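Learning to Sleep on the Left Side

April 6, 2022
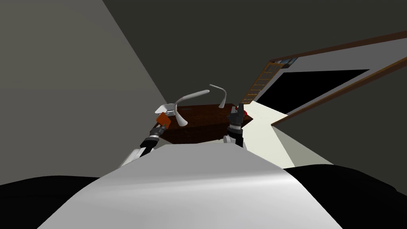 Two arms reaching forward, one with an orange gripper near its end.

Hello again, and thank you for all the notes after the February letter! I read every one of them, some of them standing up in the kitchen with my coat still on. A few of you asked how the sleeping was going, so I'll tell you, because it's changed and I'm a little bit proud.

If you're new, the short version is that my mother died a year ago last fall, and I had been living with her in the house in Olvera for the last stretch of it. I slept on a cot outside her door for months. Then she was gone and I moved back into my own room and could not, for the life of me, sleep in a bed. I'd lie down at ten and be up at two, wide awake, listening for her bell. (She had a little brass bell. She rang it for water, for the time, and once to tell me that a cardinal was on the feeder at six in the morning.)

I tried what everyone tries. I tried the tea, and the other tea. I tried a podcast where a man reads train schedules in a low voice, and I got very interested in the trains. My doctor gave me something that worked for eight nights and made me feel like wet cardboard during the day, so we stopped that. And I got a lot of advice about screens, which I took, and then I just lay there in the dark without a screen.

What helped in the end was a thing Athina Margaritis told me over the phone. Some of you know Athina from the Cisby group, where she's been coming since her brother passed. She asked me what I did when I woke up at two. I said I stayed put and tried to go back under. She said, "Well, you spent months getting up at two. Get up."

So I did. I got up! I put on my robe and walked through the house the way I used to, past her door and into the kitchen, and I ran a glass of water and carried it back down the hall. The first night I stood in her doorway holding it and cried so hard I spilled most of it down my sleeve. Then I drank what was left and went to bed and slept until seven. I hadn't seen seven from that side in ages.

I kept it up. Up at two, robe, kitchen, water, hall. I didn't cry every time. Some nights I was only annoyed, and my feet were cold. Once I found the cat asleep in the laundry basket and we had a long talk. After 40 nights of this (I kept tally marks on the back of the gas bill envelope, so I know) I woke up and it was light out. I'd missed the whole thing. I felt wonderful for as long as it took to brush my teeth, and then I felt like I'd left her sitting there thirsty.

I called Athina about that, too. She didn't try to fix it. She said she'd had the same thing the first week she forgot to set out her brother's coffee cup, and we stayed on the line a while and she told me about her tomatoes.

I still wake up some nights, and I still get my water. But I've moved the bed. It used to face the door, and it's under the window now, and I sleep on the left side where the streetlight doesn't hit me. I bought new pillowcases, green ones. My aunt Etelka Bognár, who is my mother's sister and has opinions, told me green is a hospital color. I told her they were on sale.

Etelka has been staying with me for the last little while, by the way, and if you've ever shared a bathroom with a grieving Hungarian you'll know what my mornings are like. She sings. She's loud in the cupboards. She has taken over the bell, and she rings it when the soup is ready. The first time she did that I dropped an entire basket of folded towels. I was going to ask her to stop, and I thought about how I'd say it all through lunch, and then I didn't say it. By the second week I was coming to the table hungry when I heard it. I don't know what that means and I've decided I don't need to.

A few bits and pieces before I go.

The Cisby group has moved from the library to the back room at Jindura, the tea shop next to the shoe repair. Same time as before. Come in by the side entrance and you'll miss the line at the counter. There's room for 15 of us if we're friendly about our elbows, and you don't have to talk if you don't feel like talking. I didn't say a word my first two visits except to ask for the sugar.

Several of you wanted the name of the poem I quoted last time. It isn't a poem, I'm sorry to say, it's something my mother wrote inside a birthday card! I'm glad you liked it. She would have been impossible about it.

And for the reader who wrote from Flarkasness about sleeping in her husband's recliner: stay in the recliner as long as you like. I've been thinking about you. Write again and tell me how you're getting on.

Next time I want to get into the closet, meaning her closet, which I have opened once and closed again. If you've done one, send me your advice. I especially want to hear about the shoes.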